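홈 생활 취미·공방 행사 지역 구독 로그인

뉴스 > 생활 > 취미·공방

이 사이트는 더 나은 이용 환경을 위해 쿠키를 사용합니다. 계속 이용하시면 쿠키 사용에 동의하는 것으로 간주됩니다. [동의] [설정]

흰 톱니바퀴 사이에 낀 청동빛 하나, 조립 키트 애호가들 둘로 갈라져

2018년 1월 17일

고리 모양 판 위에 톱니바퀴를 올리고 서로 맞물리게 한다. 할 일은 그것뿐이다. 그런데 플리브사이드(Flivside)의 탁상용 조립 키트 ‘푸로(Purow)’를 둘러싼 논쟁은 개정판 예고가 나온 뒤로 좀처럼 식지 않고 있다. 쟁점은 난이도도, 가격도, 부품 누락도 아니다. 색이다.

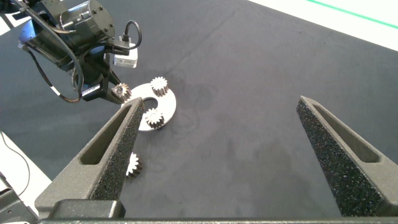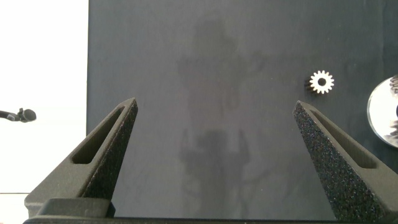 초판의 톱니바퀴는 전부 흰색이었다. 판도 흰색이었고, 상자도 흰색이었고, 설명서는 흰 종이에 연회색 글씨로 인쇄돼 노안이 온 구매자들의 원성을 샀다. 개정판에서 플리브사이드는 이 순백의 세계에 금속성 광택이 도는 청동빛 회색 톱니바퀴 하나를 집어넣기로 했다. 나머지는 그대로 희다. 설명서 글씨도 그대로 연회색이다.

회사 측 설명은 간단하다. 기준이 되는 톱니바퀴가 무엇인지 한눈에 보이게 했다는 것이다. 제품 개발을 맡은 니베스 산토로는 “초판 구매자 문의의 대부분이 ‘어느 것부터 올리느냐’였다”며 “이제는 반짝이는 것부터 찾으면 된다”고 말했다. 반짝이는 것을 가장 먼저 올리라는 뜻이냐고 묻자 그는 잠시 설명서를 뒤적이더니 “아니다, 마지막”이라고 답했다.

초판은 지난해 4월 1,455세트가 나왔고, 이 가운데 상당수가 지금도 누군가의 책장에서 조립되다 만 채로 먼지를 맞고 있는 것으로 전해진다. 산토로는 이를 ‘장식적 활용’이라고 불렀다.

개정판 소식에 가장 먼저 반발한 쪽은 초판 애호가 모임 ‘모렐리(Morelli)’다. 이름은 모임이 처음 열린 카페에서 따왔는데, 카페는 그 뒤 세탁소가 됐다. 회원들은 흰 톱니바퀴끼리 구별이 되지 않는 것이야말로 푸로의 핵심이라고 주장한다. 모임을 이끄는 스피로스 미하일리디스는 “톱니를 손끝으로 만져 보고 알아내야지, 색을 보고 집으면 그게 무슨 조립이냐”고 목소리를 높였다. 그가 초판을 완성하는 데는 20일이 걸렸다. 중간에 이사가 한 번 있었다고는 하나, 그는 이사 당일에도 판을 무릎에 올려놓고 트럭 조수석에 앉아 있었다고 한다.

반대편에는 조립 교실 강사 에스페란사 바로소가 있다. 바로소의 입장은 더 실용적이다. “수강생이 흰 판 위에서 흰 톱니바퀴를 찾는 동안 저는 수업료를 받고 그걸 구경합니다. 양심에 걸려요.” 그는 개정판이 나오면 교실 물품을 모두 바꾸겠다고 했다. 초판은 어떻게 할 것이냐는 질문에는 모렐리 회원들이 이미 줄을 섰다고 했다. 공짜라면 순백도 괜찮다는 사람이 의외로 많다.

색 논쟁에 묻혀 있지만, 정작 만들어 본 사람들이 털어놓는 고충은 다른 데 있다. 밑에 무엇을 까느냐는 문제다. 흰 탁자에서 흰 부품을 잃어버리는 일이 하도 잦아 교실에서는 짙은 회색 천을 까는 것이 오래전부터 관행이 됐다. 천은 부품을 눈에 띄게 해 주고, 떨어진 톱니바퀴가 멀리 굴러가는 것도 막아 준다. 대신 주름이 진다. 주름 위에 판을 놓으면 판이 기울고, 판이 기울면 톱니바퀴도 딱 그만큼 불만을 표시한다. 얼룩도 남는다. 바로소는 수업에서 쓰던 천을 한 번 빨았다가 한쪽이 줄어드는 바람에 그 뒤로는 빨지 않는다고 했다. “얼룩은 기울지 않거든요.”

부품 관련 용품을 파는 플라사르(Plasard)는 이 틈을 놓치지 않고 전용 깔개를 내놓을 예정이다. 영업 담당 토머스 벨리니에 따르면 깔개는 짙은 회색이며, 천으로 되어 있고, 접으면 주름이 생긴다. 보통 천과 무엇이 다르냐는 물음에 벨리니는 모서리에 상표가 붙는다고 설명했다. 예약은 벌써 시작됐다.

개정판에서 바뀌는 점은 또 있다. 60쪽이던 설명서가 4쪽으로 줄었다. 초판 설명서의 절반 이상은 톱니바퀴의 역사에 할애돼 있었고, 정작 판 위에 부품을 세우는 대목은 그림 없이 한 문단으로 끝났다. 새 설명서에는 역사가 빠졌다. 이에 대해서도 모렐리 쪽에서는 유감이라는 반응이 나왔는데, 그 역사를 끝까지 읽었다는 회원은 취재 중에 만나지 못했다.

고리판의 형태는 유지된다. 가운데가 크게 뚫린 이 판을 두고 초판 출시 무렵 컵 받침으로 오해한 구매자가 적지 않았다. 컵을 올리면 가운데로 빠진다는 항의 편지가 회사 복도에 액자로 걸려 있다. 산토로는 구멍 크기를 줄여 달라는 요청을 검토했으나 받아들이지 않았다며 “우리는 컵을 만드는 회사가 아니다”라고 선을 그었다. 받침을 만드는 회사도 아니라는 점은 따로 강조하지 않았다.

청동빛 톱니바퀴가 무엇으로 만들어졌는지는 여전히 안갯속이다. 회사는 ‘금속의 느낌을 주는 마감’이라는 표현만 되풀이하고 있다. 모렐리 내부에서는 진짜 금속이라면 묵직해서 용서할 수 있다는 온건파와, 무엇으로 만들었든 흰색으로 칠하겠다는 강경파가 맞서고 있다. 강경파는 이미 페인트를 샀다. 다만 회원마다 고른 흰색이 조금씩 달라, 어느 흰색이 초판의 흰색인지를 놓고 다시 회의를 열어야 할 형편이다.

미하일리디스의 이웃이자 모임의 기록 담당인 니베스 비안키니는 비교적 담담했다. 그는 초판과 개정판을 나란히 놓고 섞어 조립해 볼 생각이라고 했다. 규격이 같으니 안 될 이유가 없다는 것이다. 이 발언은 모임 게시판에 올라간 지 한 시간이 못 돼 삭제됐다. 삭제한 사람은 기록 담당 본인으로, 맞춤법이 틀려서였다고 한다. 고친 글은 다시 올라왔고, 아래에 댓글이 길게 달렸다.

플리브사이드는 개정판을 올봄 내놓을 계획이다. 초판 구매자가 청동빛 톱니바퀴만 따로 살 수 있는지에 대해서는 아직 정해진 바가 없다고 밝혔다. 흰 톱니바퀴만 따로 팔아 달라는 요청도 함께 접수됐으며, 요청자는 모렐리 회원 일동이다.

뉴스레터를 구독하시면 취미·공방 소식을 이메일로 보내 드립니다. [구독하기]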